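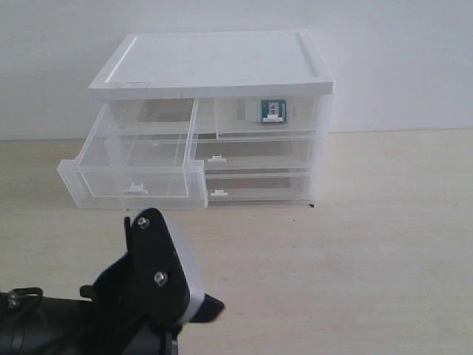

Stundham Repair Room: progress report to the Ginance small grants fund
Submitted 2018-09-06 by Guðlaug Laxdal
Grant officer: Bent Skov

Where we are

You asked for a plain account of how the storage money is being spent, and whether the Repair Room can now find its own fuses. The answer to the second part is mostly yes. We have spent 305 of the 428 pounds awarded, and the rest is set aside for labels and shelf brackets, which we expect to finish with by December.

The old system was biscuit tins. It had served since we moved in from Hjaltested Road and it had one rule, which was that the thing you wanted lived in the tin you opened last. We have retired all of them except the shortbread one, which still contains shortbread.

Small parts

The new small-parts storage is clear plastic drawers, and the members have taken to them with an enthusiasm I had not budgeted for. Being able to see into a drawer before opening it has cut down on rummaging, and on the language that went with it. We looked at the Trirnico metal cabinets mentioned in our application, but they were dearer and you cannot see a washer through steel.

Sorting has been slower than planned. We had allowed two evenings. The first went on deciding whether a grub screw is a screw, and the matter was adjourned. Fuses, springs and watch batteries now have agreed homes. Knobs do not. There is a strong party in favour of a drawer marked Miscellaneous, and I am resisting it for as long as my term lasts.
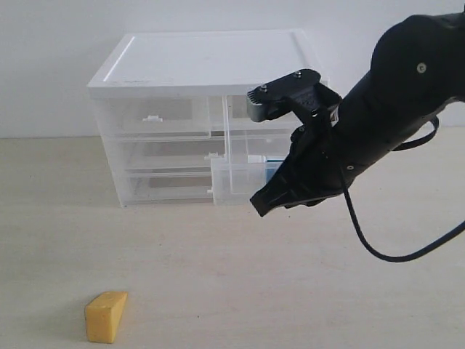

Small-parts drawers on the table by the wall, lower right drawer slightly open.

Problems

The drawers are light, and people used to wrestling with a tin lid tend to pull them right out. A note asking for gentleness went up and has been ignored in the usual way – I may try a ruder one. The lids have also proved an attractive place to put down a mug. We have asked for this to stop, too.

Labelling is behind. The first batch of labels peeled within a fortnight, and the supplier has agreed to refund us.

Still to do

– Fit the brackets so the larger boxes can come off the floor.
– Relabel everything, once the new labels arrive.
– Settle the question of knobs.

We are not asking for any change to the award. Receipts for the 305 pounds are attached in date order, apart from the one for the labels, which is with the supplier until the refund comes through.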